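21st September

Table sorting, second attempt. Melahat Çınar wants the small stuff on the wooden table kept by type from now on, bottles in the clear tray, balls in the pitcher, sticks in the green cup. I said I'd try it and write down what I think. I think it's a lot of rules for one table.

The Wurneck method (her name for it, from her last job) says loose things wander unless each kind has a container. Fine. But round things wander anyway, and the top has smudges on it that no container is going to fix. I wiped it with the Astia spray, 2 passes, and can't say I see a difference. The label promises 800 wipes a bottle. We'll see.
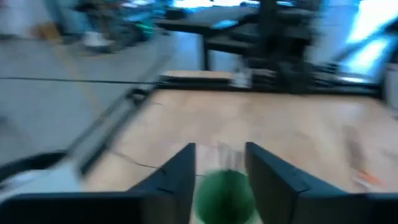 Does the tray need a lid?
Only if it's going to be carried between rooms. For use on the table an open tray is easier, and a lid is one more thing to lose.

Amparo Rivas asked that and I've left my answer in so we don't go over it again in November.

My bigger doubt is the tray itself. Bottles lying on their sides take up far more room than bottles standing, and I don't believe the whole lot will go in. Melahat says stand them all up. The small white-capped ones, sure. The striped ones I'd want to see stay up when somebody leans on the table. The Waven catalog has a deeper tray – 200 mm, overkill – and I'm not ordering it until this one has failed properly.

The green cup I have no quarrel with.
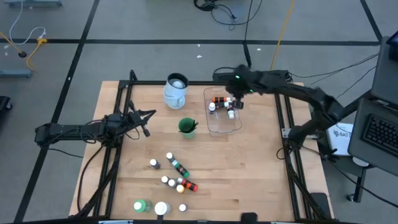 Tray, pitcher and cup toward the back, small bottles still out on the board.

To do: try the striped bottles standing, no tray. Ask Melahat whether color matters or only type. Put the Astia back on the shelf.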